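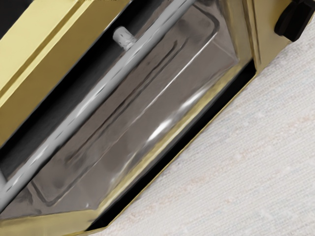
Pack cuisine Plelier : la poignée du petit four pose problème

Ho-yin Kwan
Bonjour, j'ai pris le pack cuisine de Plelier pour entraîner un bras à ouvrir des portes en simulation. Avec le petit four doré, la pince se ferme sur la barre grise puis glisse dès que la porte commence à s'ouvrir. Sur 90 essais, 21 réussis. Les tiroirs du même pack passent bien. Est-ce que ça vient du modèle ou de mes réglages ?

Maribel Mosquera
Les deux, à mon avis. La barre est ronde et lisse, et le frottement livré par défaut est trop bas. Montez-le dans la fiche matériau de la poignée, pas sur tout l'appareil. Vérifiez aussi la forme de collision : chez moi c'était un seul bloc qui englobait la barre et la vitre, donc les doigts ne passaient pas derrière. Je l'ai refaite à la main, 16 morceaux. Pour le prix du pack, ça devrait être livré propre.

Villanueva
pareil ici, je suis passé chez Pranari et plus de souci

Imprimer cette page | Envoyer par e-mail

Discussions récentes
Pranari : licence pour une petite équipe
Importer un pack Plelier dans Nemside
Nemside plante après 2,000 épisodes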